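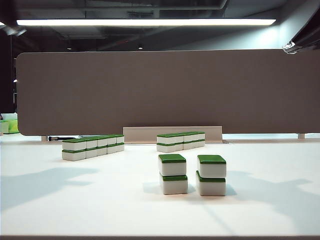

## Drusteck Mahjong Set, Green and White

The Drusteck is a full-size set for home tables and club nights. Tiles are two-tone, with a thick creamy white body and a glossy dark green back. Faces are engraved and then painted, so the color sits below the surface and doesn't rub away with shuffling.

We have stocked this set for 3 years. It replaced the older Graretti set, which had a thinner back layer and a softer plastic. Tiles from the two sets do not mix. The Drusteck tile is slightly taller, and the difference shows in a wall.

### What you get

- Suit tiles, winds and dragons, four of each
- Eight flower and season tiles
- Four spare blanks
- Two dice and a wind marker
- Zippered carry case with a shoulder strap
- Printed rules sheet in English

Racks, pushers and scoring sticks are sold separately. The Ahmadpour wooden racks fit these tiles well. The Wurenlow racks also fit, but their groove is narrow and the tiles stand closer to upright.

### Which rules it suits

The set covers Hong Kong, Chinese Official and most family rules as it comes. American players need eight jokers, and the set does not include them. The blanks can be used with joker stickers, but there are only four. If you play by the American card every week, buy a set made for it.

Riichi players can use the set without the flowers. There are no red fives.

### Playing surface

Tiles slide easily on a bare table and are loud when washed. A neoprene or felt mat cuts the noise and keeps the walls straight when someone bumps the table. Our 30-inch mat is big enough for a card table. For larger tables, order the long-side mat and trim it with scissors.

### Care

Wipe with a damp cloth and a drop of dish soap, then dry with a towel before the tiles go back in the case. Do not soak them. Alcohol wipes will dull the green over time and can lift the paint. Keep the case out of a hot car.

### Replacement tiles

Single tiles are available while we have them. Send the name of the tile you need and a photo of its face and back. Dima Masri handles these orders and will match the shade from the same batch where possible. Older sets may be a little lighter in the green.

### Shipping and returns

Orders over $100 ship free within the lower 48 states. The set is heavy, so we do not offer overnight service. Returns are accepted on complete sets in the original case. Check the tiles against the rules sheet before you play, and write to Finn Bauerfeind if one is missing or chipped.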